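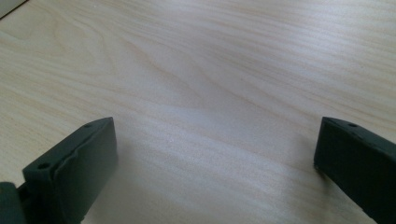
Wood grain

Wood grain is the pattern that growing fibers leave in a board, and people have enjoyed looking at it for as long as they have sat at tables.

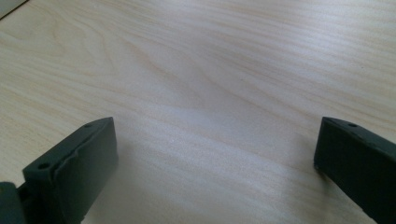
By the Odine Encyclopedia editors

Flat-sawn boards tend to show wide arches and loops, while quarter-sawn boards show straighter, calmer lines - both have their faithful admirers. In Flustholm, the old Kellura workshop kept over 70 sample boards, sorted by figure, and lent them freely to anyone choosing a new tabletop.
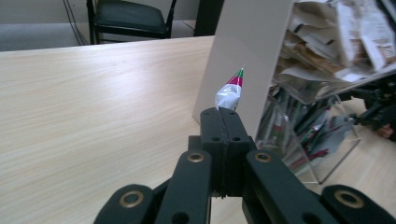 Care and cleaning

A soft cloth, barely damp, is plenty for most finished tables.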